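What changed for the people on the clearing line

For my placement I spent most of August with Kundum, a small firm in Sekembridge that tidies and cleans furnished flats between lets. I'd gone in expecting spreadsheets. What I got was a van, a pair of gloves and a very good look at what happens when part of a job gets handed to machines.

The first thing that went automatic was the planning. The crew used to ring round in the morning and argue over who went where. Now a program called Zinder makes up the list overnight, and by 7 am it's on everyone's phone. I read through 175 job sheets from before and after (my eyes have only just recovered!) and the driving really had come down. The chatting had too, though, and several people told me they missed it.

The second thing is picking up clutter, which is still being worked out. Floors are easy enough, but tables are horrible – wrappers, bags and toys all heaped together, and somebody has to decide what's rubbish and what a child will cry over. The crew do that without thinking. When I asked them to write their rules down we got to 42 and then gave up at lunch.

I also handed out a short questionnaire. Most people weren't worried about losing their jobs, which surprised me, but they did worry about getting only the awkward bits, all day, with no easy ones in between. I think that's fair, and I'd like the firm to look at it before anything else changes.
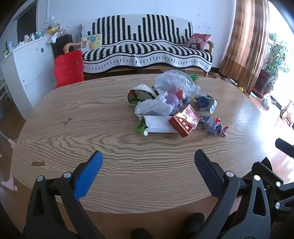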